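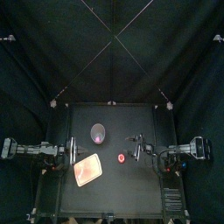 The Starnlow Two-Arm Class is a student course in table-top robotics, held at the Pistville Technical School. It is taught in the second year of the school's automation programme and is usually called simply "Starnlow" by the students, after the street where the first workshop was. The course deals with one subject only, the control of two arms which share the same work area. Each pair of students is given a black table between two facing arms, closed in by dark curtains, and a small set of objects to be handled, such as a clear plastic cup, a peach-coloured tray and a small round red piece. The set is changed during the term, but the table and the curtains remain the same.

Home | Schools | Courses | Competitions | Clubs | Search

History

The course was started by Thijs Dijkstra, who was at that time a teacher of electrical drawing. In its first form it had one arm and no curtains, and the lessons were given in the evening. The second arm was added when the school closed its printing department and the room became free. Carleen Grimshaw wrote the present course book, which has 251 pages and is still used in photocopied form. A shorter edition was made later by Tùng Bùi for students who join the class in the middle of the year.

Teaching

The class meets for one long lesson each week. In the first weeks the students move only one arm, while the other stays parked. They learn to bring the gripper over an object, to close it with the correct force and to put the object down at a marked place. After this, both arms are used. The usual first task with two arms is called the hand-over, in which one arm lifts a piece and the other receives it above the table. The second task is called the cup task: one arm holds a cup while the other drops a small item into it.

Clear plastic is considered a difficult material in the class, as its edge is hard to find for the vision program. Students may choose a coloured cup for their first attempt, but the final test is always done with a clear one.

Each pair keeps a written log. Failed attempts must be entered with the same care as good ones, and the log counts for half of the final mark.

Competition

At the end of the school year, in June, the class holds an open contest known as the Huamán Round. The pairs receive a task which they have not seen before and have one afternoon to prepare it. Points are given for completed moves and are taken away when the arms touch each other. The highest score until now is 773 points, reached by Quyên Tô and Thảo Lã. Their program, named Famungate, is kept by the school and is shown to new students in the first lesson.

See also

Pistville Technical School
Huamán Round
Famungate (program)

Last updated: March 2, 2021
2 comments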